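The Case Against the Empty Counter

By Jericho Magbanua
Nov 30, 2019

My sister-in-law has thrown out her toaster. It worked. It was a good toaster, the kind with wide slots, and it had been a wedding present. She threw it out after spending a weekend with a book called The Nedesus Way, which told her that a kitchen counter is a "landing strip for calm" and that every object standing on it is a small plane waiting to crash. She now makes toast under the broiler. She burns about half of it, and she says she feels lighter.

I have been hearing about lightness for some time. It came up at a dinner in June, where a man I had just met told me he owned 100 things. He had a list on his phone. Socks counted as one thing, he said, all the socks together, and so did books, and so did "kitchen." I asked him whether "kitchen" was really one thing and he told me I was missing the point. Perhaps I was. I went home and opened the drawer next to my stove and found a melon baller, three corkscrews, a bag of rubber bands and a candle shaped like the number four, and I did not feel crushed by any of it.

What bothers me is how little anyone asks of the idea before they hand over their toaster. If a salesman came to the door and said that a product would make you calmer, kinder to your children, better at your job and thinner, you would want to see something in writing. Tell people that the absence of a product will do all that and they start filling bags.

What the claim is

There are two claims, in fact, and they get passed off as one. The first is modest. If your counter is covered in junk mail and dead batteries, you will have trouble rolling out a pie crust. I have no quarrel with this. My mother knew it, and she never wrote a book.

The second claim is the one that sells. It says that the state of your counter is the state of your mind, and that by clearing the one you will clear the other. Kristine Lacson, who wrote The Nedesus Way and gives the seminars that go with it, puts it this way on page 12: "The surface is the self." I have read that sentence many times. I have tried reading it slowly. It still seems to me like something you would find printed on a tea bag.

Ask for the proof and you get stories. A woman cleared her kitchen and then got a promotion. A couple cleared their kitchen and stopped fighting. I don't doubt these people. But people who decide to overhaul their house are often people who have decided to overhaul other things too, and the promotion might have more to do with the deciding than with the spice rack. There must also be couples who cleared their kitchen and then fought about where the can opener went. They don't get a chapter.

The studies that do get mentioned tend to show that people who call their homes cluttered also report more stress. Fine. People who are stressed have less time to put things away. You could turn the arrow around and it would fit just as well, and I have yet to hear a seminar leader turn it around.

Where the things go

An empty counter is seldom the counter of a person who owns little. Usually it belongs to a person with a lot of cabinets. The blender has not left the house. It is behind a door, under a shelf, in back of a stockpot, and on the morning you want a smoothie you get down on your knees to reach it. After a few mornings of that you stop wanting smoothies. I suppose that is a kind of calm.

Apinya Wiriya cooked in restaurants for many years and now teaches knife skills in the back of the Padilla market, and I asked her what she thought of clear counters. She laughed for quite a while. In a working kitchen, she told me, whatever you use most is within reach of your hand, in plain sight, always in the same place. Salt, oil, towels, spoons. Nobody pretends it is pretty. A cook who had to open a door every time she needed salt would be let go by the end of the week, and she would deserve it.

That seems to me the sounder rule, and it is an old one. Keep out what you use. Put away what you don't. It has no spiritual side, so there is no money in it.

And there is money in the other thing. The Ranow company sells a set of 12 matching jars so that you can pour your flour, which came in a bag that said FLOUR, into a container that doesn't. You then buy labels. A person sets out to own less and ends up with jars, labels, bamboo dividers, a rack for the lids and a basket for whatever didn't fit in the jars. I priced it out for a kitchen the size of mine and it came to more than I paid for my stove.

Who gets to do this

I wish the lightness people would talk a little more about rent. It is easy to give away your spare blankets when you could buy new ones on a cold night without thinking about it. My grandmother kept string. She kept jars, bread bags, the good side of wrapping paper, and a coffee can of screws that fit nothing in the house. She had been poor, really poor, and every item in that pantry was a bit of insurance. A stranger telling her to keep only what brought her peace would have been told that the string brought her peace.

Mylene Ignacio, a reader who wrote to me after my last column on this subject, made the same point better than I did. She got rid of her mother's sewing machine in a fit of clearing out, on the advice of a consultant she had paid. Two years later her daughter wanted to learn to sew. They bought a new machine. "It is a worse one," she wrote, "and nobody in my family ever touched it before."

I don't want to make too much of one letter. I accused the other side of arguing from stories and I can see what I'm doing. But the books treat regret as a thing that hardly ever happens, and my mail suggests otherwise.

A few things on the other side

I promised my editor, Koen Aerts, that I would be fair, and he has a very clean desk, so I will try.

Some people do have too much. I have been in houses where you had to turn sideways to get down the hall, and there was nothing charming about it. For those families a push to let go is a kindness, though I suspect they need more help than a paperback can give.

It's also true that a clear stretch of counter is nice to look at. I like one myself. The kitchen I would hold up as sensible has a long run of open counter for the work, and then soap by the sink where your hands are, a sponge, a plant on the sill that gets the light, and a cup out on its saucer. That is a person's kitchen. The strict version of the method would have the soap decanted and hidden and would want a word with you about the cup. 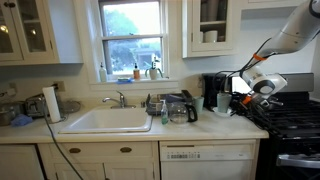 What I would do instead

Very little. I would leave the room alone for a month and notice what I reached for. Whatever I reached for would stay out, including the ugly things, including the plastic colander. Whatever I kept moving out of the way to get at something else would go in a cabinet, or down the street to my neighbor, who likes gadgets.

I would not time it, and I would not do it with a group. The Hallard community center here runs a session where you bring in a box from home and hold up each thing and say goodbye to it. It costs $45, and I went, because I thought I ought to before I wrote this. I brought the drawer from next to the stove. The leader was friendly and patient and plainly believed in what she was doing, and when I held up the melon baller she asked me how it made me feel. I said it made me feel like melon. She wrote something down.

I came home with everything I had brought except the rubber bands, which had dried out, and which I could have thrown away for free.

My sister-in-law, meanwhile, has started keeping a loaf of sliced bread in the freezer and asking, when she comes by on her way to work, whether our toaster happens to be free. It is always free. It sits on the counter, next to the outlet, where it has been since we moved in.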